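Keeping a shared notes page in sync without losing anyone's text

Most guides tell you to send the whole page to the server on every keystroke. I tried that with Pesmont and 6 people typing, and it fell over before lunch. Send only the change.

1. Give each browser its own ID when it connects.
2. Collect edits for 40 milliseconds, then send them as one message.
3. Have the server number each message and pass it on.

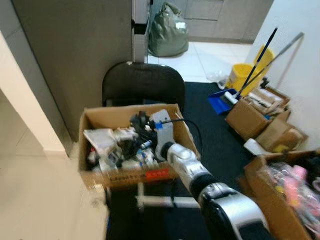

Box of cables and packaging on an office chair.

The Pesmont docs claim reconnecting is "automatic." I wouldn't trust it. Store the last message number you received and ask for everything after it when the socket opens again. Test this by turning off your wifi in the middle of a word.

Skip the plugin that promises to merge conflicts for you. I have yet to see it handle two people deleting the same line.

Comments (2)

Valtteri Toivonen
Step 2 feels laggy to me at 105. 40 is fine.

Lukian Derkach
Does the numbering survive a server restart? Mine went back to 9 and everybody got old text.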